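Household Tips: Can a Machine Do It Yet?

Last updated 28 Mar 2023

Every spring I get letters asking whether it's time to stop scrubbing things and buy something with a plug on it. The answer changes a little each year, and the price changes rather more, so I've gone through the chores one at a time. Where a machine can manage, I say so. Where it can't, you get a tip for doing it yourself with as little suffering as possible.

Floors

Yes, with conditions. The flat round sort of vacuum is by now a respectable member of the household, provided you think like one. Get down on your hands and knees once and look at the room from its height. Phone chargers, the fringe on the rug, the cord of the blind, one sock: all of these are dinner. Ours is a Grirnix, bought second-hand, and it has eaten the same shoelace twice.

Tie up the curtain cords. Tuck rug fringes under and hold them with carpet tape. Put dining chairs upside down on the table before you set it going, or it will spend most of its charge going round one leg. Empty the bin after every run and cut the hair off the brush with a seam ripper, which does the job far better than scissors and costs next to nothing.

It will not do stairs. Keep the old upright for those, or a stiff hand brush and a dustpan, working from the top step down. People do start at the bottom. I have married into a family of them.

Washing up

The dishwasher is a robot that had the good sense to stay in its box. Nothing newer comes close. Scrape, don't rinse. Face the dirty side inwards, keep spoons from nesting by mixing them in with the forks, and clean the filter when you pay the gas bill. If your glasses come out cloudy, try a cycle with a cup of white vinegar standing upright in the top rack. If they are still cloudy after that they are etched, and you may as well make friends with it.

Loading and unloading remain yours. Machines that can pick a wine glass out of a rack exist in laboratories, where I gather the wine glasses are replaced by somebody else's budget.

Laundry

Washing, yes. Drying, yes, if you can bear the electricity. Folding, no, and I say that as someone who read the whole brochure for the Pavton folding cabinet. You clip each item on to the front by hand, one at a time, properly squared up, and it folds it for you. By the time I have a shirt squared up I have done the hard part. It also refuses fitted sheets, and on that point I am entirely on the machine's side.

For fitted sheets: put a hand inside each of two corners, bring your hands together, flip one corner over the other, then do the same with the far pair. Lay it down, fold in the elastic edges and carry on as though it were a flat sheet. Then put the whole set inside its own pillowcase so you don't find yourself with three bottoms and no top.

Sorting small things

Drawers, screws, seed packets, spare fuses, the batteries that might be dead. I had hopes here. Putting a small thing in a small compartment sounds like just the work for a machine with an arm and no social life.

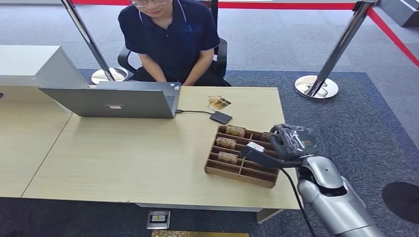 The difficulty, as my friend Hilde Peeters likes to point out, is in knowing what the thing is for. Hilde repairs clocks, and her bench has 351 little compartments, every one labelled. A machine could be taught that a screw goes with the screws. It would take a good deal longer to teach it that this screw is the odd one from the Patrício carriage clock and lives in the tin with the mint on the lid.

On a shop floor it is a different matter. If the same part turns up in the same place all day, an arm will move it from here to there until the building falls down. My brother-in-law works at Gedar, where they pack tap fittings, and they have one that does a whole shift on a single kind of washer. Change the washer and a man has to come out with a laptop. In my kitchen drawer the washer changes constantly.

So, by hand. Tip the entire drawer on to an old towel, which stops things rolling. Sort into rough heaps before you touch a divider, then choose a tray to suit the heaps. Most people buy the tray first and end up with a beautiful compartment for paper clips and nowhere to put the string. Leave one compartment in each row empty, as there will be more string. Label the front edge and not the bottom, where the contents will cover it up. Egg boxes are perfectly good for screws, and a muffin tin does nicely on the workbench while you have something in pieces: fill the cups in the order things came off, then work backwards.

Windows

There are little square ones that cling to the glass and shuffle about. I borrowed one for a week in April. It cleaned the middle of each pane very nicely and left the corners to me, and it needs a safety rope - you stand there holding the lead like someone walking a tile up a wall. It cost its owner 329 pounds. A squeegee, a bucket and a drop of washing-up liquid will do the same pane in the time it takes to tie the rope. Pick a dull day so the glass doesn't dry in streaks, and wipe the blade with a cloth after each pull.

Ironing

No. There are inflatable torsos that dry a shirt from the inside, and they do get most of the creases out, but you have to dress them first. Mine frightened the postman through the hall window and went back to the shop. Iron while things are still slightly damp, collar first, then cuffs, sleeves and body. Better still, hang shirts on hangers straight from the wash, do up the top button, and give the placket a firm tug.

Mowing

Yes, if your lawn is flat, simple and free of hedgehogs. Run it in daylight only, as hedgehogs come out at dusk and don't move out of the way. Pick up windfalls and toys first. You will still need shears for the edges, and you'll have more time to notice how bad they are.

Cleaning the bathroom

No, and I wouldn't wish it on one. Descale the shower head by tying a freezer bag of white vinegar over it overnight (leave brass or gold finishes well alone). Use an old toothbrush and a paste of bicarbonate around the taps. Open the window, and never use vinegar with bleach or straight after it.

What I'd spend the money on

If you have nearly 200 pounds and want one machine, get the floor one, used, and put aside a bit for brushes. Ask the seller how old the battery is, and watch it go back to its dock before you hand anything over. Check that spare filters are still being made too. I didn't, and I now wash mine in the sink every fortnight and dry it on the kitchen windowsill next to the basil.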